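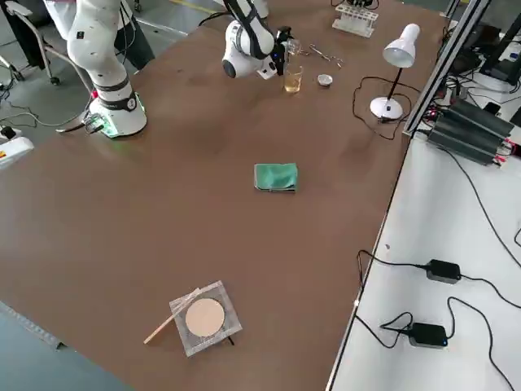

A glass beaker of pale yellow liquid, with a small metal dish and tweezers.

Thursday, September 17, 2026

Our water comes from a well, and until this summer I had never had it tested. We moved to the house outside Indlow six years ago. The inspection report said the well was fine, so I put the report in a drawer and left it there.

In August the upstairs toilet tank started to stain orange. Then a load of white towels came out of the wash looking like weak tea. I changed the sediment filter, ran the taps for an hour, and washed the towels again. They stayed the same color.

The county office in Halitz sells a basic test for $50. It covers bacteria, nitrates, hardness, iron and pH. You pick up the bottles at the front desk and bring them back before noon, Monday through Wednesday. I didn't know about the noon part and had to make the drive twice. It's 38 miles round trip for us, so that was 76 miles for two small bottles of water.

Taking the sample is simple. Remove the aerator from the faucet, run the cold water for five minutes, and fill the bottle to the line without touching the inside of the cap. Keep it in a cooler on the way. I used the kitchen tap because that's the one we drink from.

The results came by mail nine days later. No bacteria, and nitrates were low. Iron was high, and so was hardness. The sheet said the iron was mostly a staining and taste problem at our level. I had been worried about the bacteria part, so I slept better that night.

I got two quotes for an iron filter. The first was $930 installed, from a shop in Eltgate. The second was $667 for the unit alone, and I would have had to do the plumbing myself. I've soldered pipe before and didn't enjoy it. We went with the Eltgate shop. They came on a Friday morning and were done by lunch.

The filter flushes itself every third night at 2 a.m. It's louder than I expected. The dog barked at it the first two times and now sleeps through it.

The toilet tank still has its stain, which I'm working on with a brush and citric acid. The towels are in the garage for washing the car. I put the county sheet in the drawer with the inspection report and wrote next August on the calendar for another test. If you're on a well out this way, call the Halitz office first and ask about drop-off hours.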